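Speaker notes - maintenance data talk, afternoon slot

Slides 1 to 4

Hi everybody, thanks for coming back after lunch. I run maintenance planning at Faltitz, we coat metal brackets and shelving, and I'm going to talk about the part of "smart factory" that I got wrong first.

(Wait for people to sit. Water is on the left.)
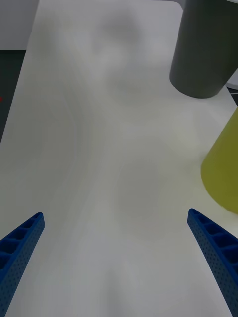
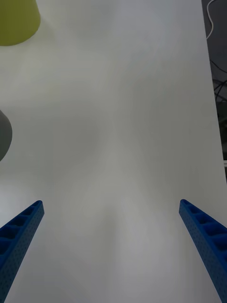
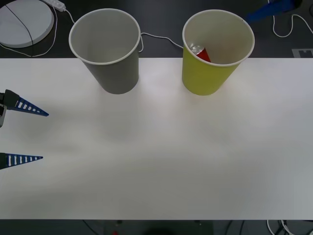

So what do you hook up first when you have an old line and a small budget? Start with the machine that stops everything else when it stops. For us that was the overhead conveyor, and I spent my first year's money on the oven!

Slide 5 - the oven year

We put 74 sensors on the curing oven. Lovely charts. Abelardo Acuña, our night lead, asked me what he was supposed to do with them and I had no answer for him. (Pause, people usually laugh.) The oven hardly ever went down. The conveyor went down all the time, and the only record of it was a clipboard.

Slide 6 - the clipboard

Typed up the whole thing over two weekends in May. 186 stops, and a good half of them said "chain" and nothing else. Don't skip this slide even if I'm running late.

Slide 7 - what we did next

Took 13 of the oven sensors back off and moved them to the conveyor drive and the take-up. Retik did the wiring, and we send the readings to Flakport, which is just where our work orders already lived. One alarm, one phone, one person on shift who owns it.

Slide 8 - things I'd still fix

Alarm names. Ours still say stuff like "DRV2 HI" and the new people hate it. Also the Huenchumán site copied our setup before we'd cleaned it up - sorry, guys, I know a couple of you are in the room.

Then questions. If the clicker dies again, use the space bar on the laptop.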